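Good practice for shared bimanual cells: is a written standard worth having?

railnut

We have a bench guide at our site that we call the Trenden rules, after the building. It started as one page and it's now 7. Before it goes up on the wall I'd like people to pick at it, because I wrote most of it and I don't trust it much.

The short version: same fixed background and mat for a whole task set. No cable loop allowed to reach past the gripper when the wrist is turned. Soft packaging gets its own task sheet, separate from hard objects. An operator stops after 4 bad grasps in a row and writes down why. Wrist views get checked by a person before a session is accepted.

My doubt is whether any of it changes what people do, or whether it's just something to point at afterward.

torque_and_see

I've read a lot of these guides and most are furniture. The Vevari checklist everybody passes around has a whole section on "operator mindset" and says nothing on how close an object can get to a wrist camera before the view is useless. I'd take one rule with a number in it over a page of mindset.

Which of yours would fail a session? If the answer is none, it isn't a standard.

railnut

Fair. The wrist view one would, and has. The cable one should and so far hasn't, and that bothers me.

Our cell, for reference. Two arms on one rail, strawberry walls, floral mat, tape dispenser in the wrist views.

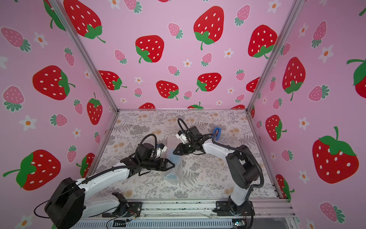
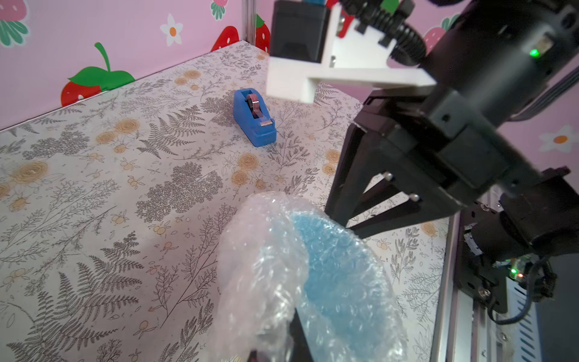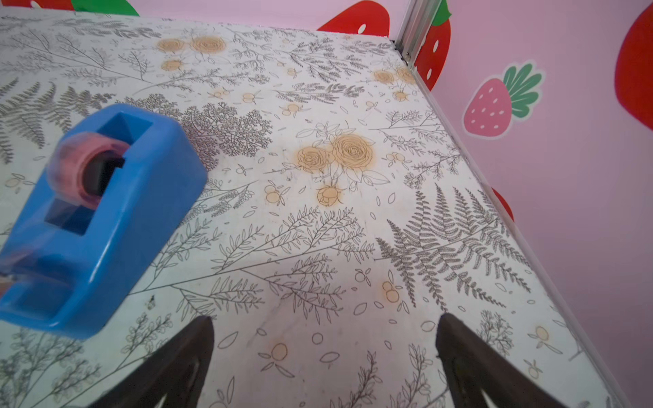
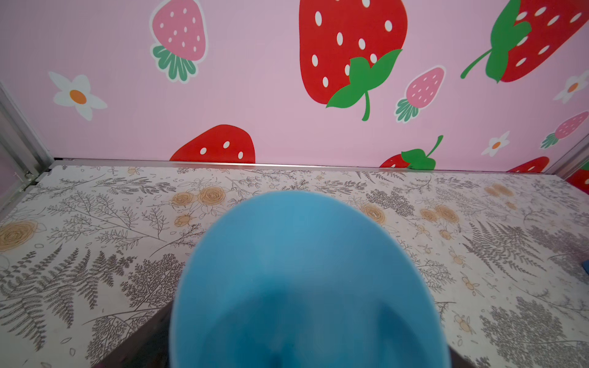

What I keep getting stuck on is the wording for occlusion. The draft says "the object must be recognizable in at least one view at all times." One of our operators pointed out that with a big object and a close gripper you can lose the object in one view and lose the table in the other, and the sentence lets both through. I changed it to "object and contact point." Then somebody else said no one can judge the contact point on a crumpled bag. They're right.

lowgain

I'd throw that rule out completely. Blurry and blocked views are what the arm is going to get when it runs by itself. If you reject every session where something fills half the lens, you train on a cleaner world than the one you have. We did it the strict way at Sodance until August and then dropped it. I don't miss it.

torque_and_see

Did you measure anything before and after, or do you just not miss it?

lowgain

Success rate on a held-out task went up a little. Other things changed in the same month so I won't swear to it.

torque_and_see

So no.

pallet_jack_ok

Both of you are arguing about the wrong rule. The busy background is the one I'd question. Railnut says keep it fixed for a whole set. Fine, but fixed for how long? If 2000 episodes all have the same wallpaper, you have learned the wallpaper. The Kaplan notes (old, but still around) say swap the walls and the mat on a schedule and log it. It's boring work and people skip it.

railnut

We swap between sets, never inside one. The reasoning was that if a set goes bad we want as few suspects as possible. I can see the case against. I don't think the Kaplan notes give any reason for their schedule though, they just give the schedule.

pallet_jack_ok

True, they don't. I've followed it for years without asking, I'll admit that.

lowgain

Which is my problem with all of these documents. Somebody picks a number, it gets copied into 2 more guides, and now it's good practice.

railnut

I'm going to cut the guide down to the rules that can fail a session and put the rest in a second file called advice. Occlusion goes in advice until someone can write it so two people reading it get the same answer. Cable rule stays, and I'll check it with the arm powered and at full wrist turn, both sides.

torque_and_see

Better. Still want to see the number of sessions it rejects. If it's zero by summer, take it down.

Comments (3)

benchrat: The stop after four bad grasps rule is the only one I'd copy. We lose whole afternoons to people trying again a bit harder.

m_oleander: Does "bad grasp" mean dropped or missed? Our sheet never said and every operator had their own idea.

railnut: Either one, plus anything that moves the object off its start mark. I'll add that line.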